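Setting Up a Pair of Hand-Held Grippers at a Tabletop Station

Reading time: 2 minutes

By Sevim Aydoğan

I love this job. A two-gripper station is mostly a table, a board and a lot of cable, and once it's tuned you can work at it all afternoon without thinking about your hands. We call ours Flonditz, and it gets the same going-over every morning.

Start with the fingers. Open each gripper fully, wipe the inner pads with a barely damp cloth and run a thumbnail along the edges. Chipped paint is fine. A burr is not, so file it flat. Then work the pivots 15 times and feel for grit!

Next, the cables. Leave enough slack to reach the far corners of the board with your elbows bent, and let the rest hang off the front or run back along your forearm. If a cable tugs when you lift, fix it now.

Now the reach test, my favourite bit. Stand an open box on the left side of the board, sit in close, and go in from the top with one gripper while the other stays up and open.

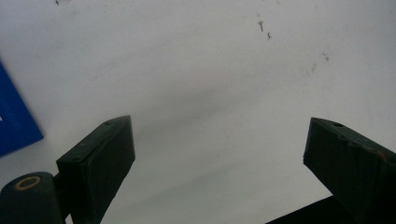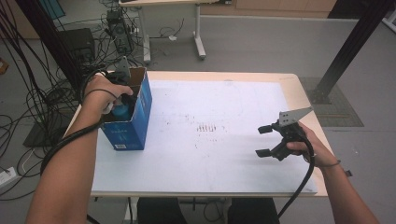

Do the left hand first, then shift the box across and swap. You want the fingers to close squarely on whatever you're picking up, with the mounting plate well clear of the cardboard. If the plate knocks the rim, tilt your wrist before you go touching any bolts (Jeptoo Makori taught me that one, after I'd re-seated a perfectly good plate).

Clean the board last. Grey scuffs build up quickly, and a soft eraser lifts most of them. Log the grip count too. We were at 569 in July when the left pivot got its new washer.

Related
Choosing pads for the Lema fingers
Cable slack, part 2
Cistik bench notes

Contact the Fluter workshop | © Fluter | Back to top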